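Home | News | Housing | Events | Contact

More people moved to Huvville than left it

If you listen to the talk at the bus stop, you may believe that every second family in Huvville is packing boxes. I heard it so often last winter that I started to believe it too. The new address records from the town office tell a different story.

In the last year, 2563 people registered a new home in Huvville. In the same period, 1277 people took their names off the list. These numbers do not include babies or students who stay for only one term. Even so, the town grew, and it has now grown for two years in a row.

Kofi Ofori, who prepares the records, told me that most new residents came from Laryea and Billach. Rents in Laryea went up very fast, and many people there can do their work from any place with a good connection. The families who left us went mostly to smaller villages, where a house with a garden costs less.

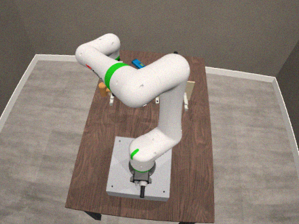

A white robotic arm on a wooden table, computer rendering.

The growth is not equal in all parts of town. The streets near the old mill have 13 empty apartments, and some of them need new heating before anyone can live there. On the north side it is the opposite – a free apartment is usually taken before the sign is in the window.

Kojo Ayaaba rents out rooms on Timico Street and keeps a waiting list in a school notebook. He thinks that the town should allow small apartments above the shops. The council will talk about this question in February. The meeting is on a Wednesday at the town hall, and residents may send their opinion in writing before it.

Comments

Marta: My sister moved here from Billach and she looked for five months. So yes, people are coming.

oldmill_resident: Please write more about the heating. We are waiting a long time already.

P.K.: Do the numbers count people who only moved from one street to another?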